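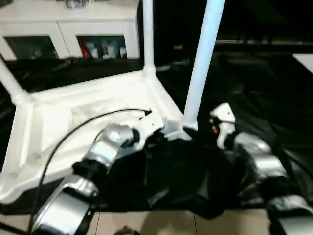

# Henby two-arm system, seen at the Listis open day

**Reviewed:** June 27, 2018
**Task shown:** wrapping a small plastic table in black sheeting
**Rating:** 3 out of 5

Listis ran its demonstration on a tiled floor with household furniture, a better test than the foam blocks I saw at another vendor's event in February. The table is light, white plastic, and goes down on its top with the legs in the air. The cloth is spread underneath. Both arms then work from the same side, one holding the rim of the tabletop while the other deals with the cloth.

Kyung-hwa Ra operated the system and took questions between runs. Hae-won Um handled the software side.

**Grip.** The grippers have white fingers. A molded rim suits them, and the ribs under a table like this one offer a second place to hold if the edge is out of reach. I would want to try them on a thicker wooden edge before ordering.

**Cloth handling.** The weak point. Glossy black fabric bunches easily and gives the vision system little to work with. On two of the runs I watched, a fold was pulled up against the near edge and the operator had to go back and flatten it. Um said matte cloth gives better results. Customers who wrap furniture for shipping will not always have that choice.

**Reach.** Adequate for a side table. The legs are the main obstacle, and the arms have to be brought in low on either side of the nearest one. Ra slowed down each time at this point. A dining table would need a second setup position.

**Cabling.** An exposed thin cable looping over the work area is acceptable in a demo. In a packing room I would expect it to be routed along the arm.

**Cycle time.** The fastest run took 53 seconds to first fold. The Konstantinidis unit we have on trial needs more than 100 for the same step, but it tolerates shiny material better.

Listis quotes a 20-week lead time. The Ivar mounting plate is sold separately, and the price list handed out at the door did not include it.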